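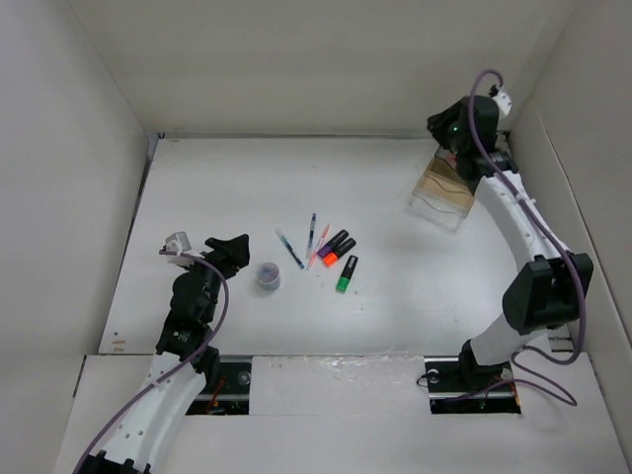
Huretti two-arm bench cell: is it worth the budget line?

Reviews > Automation > Bench-top arms

We are a small shop that packs office supply kits, and every year somebody wants a robot in the plan. This year it was Ngọc Văn's turn to write the request and mine to find reasons to say no. The reseller, Henance, let us have a Huretti cell for a stretch that started in February, and I went in with a notepad and a bad attitude.

The task was the dullest one we own. Pens and highlighters lie on the table and have to end up in a stepped clear organizer. Two arms with black grippers face each other across a white top, and a person who does this job at our packing bench would have it finished before the coffee was poured. I mention it so you know what the money is being compared with.

What you pay

Henance quoted us $1,350 a month on a lease, which sounds gentle. Then come the extras. A spare set of gripper fingers is $424. Remote support is $69 a month, and you will want it, as the manual reads like three manuals stapled together. On-site setup was billed separately and the first quote left it out. Phúc Lý caught that, and I would ask any reseller for the full first-year number in writing before you let them near your floor.

What it did

We logged 100 runs of the pen task with the settings Huretti recommends. It finished 69 without a hand going in to help. The sales deck has a much better number in it, from a task with blocks. Blocks are easy. A thin pen lying half against another pen is a different animal, and most of our failures were the slim ones. The fat highlighters gave far less trouble.

Speed I won't bother with. It's slow.

Things I'd plan for that the brochure skips

Cables. Ours has a purple one running along the outside of each arm, and the one on the right hangs in a big loose loop at the bottom. I'd put routing clips on the order and a cable check on the weekly list.

Space. The cell has its own walls and the tabletop is smaller than you picture when you read the spec sheet. Measure your biggest tray first – then measure how far the arms have to lean over it.

Staff hours. Ngọc spent most of her mornings on it and none of that is in anybody's quote.

Compared with the others

Trusness makes a single-arm bench unit that we looked at on paper only. It leases for less and would do our highlighters fine. Diệp sells a used-arm package with no support at all, so skip it unless you already have someone who enjoys that sort of thing.

Verdict

Ngọc would sign tomorrow. I would lease for one quarter, with the setup fee capped, and keep the packing bench staffed as it is. Buying outright makes no sense to me at 69 – ask again when the thin pens work.

Filed under: Equipment Reviews, Leasing & Budgets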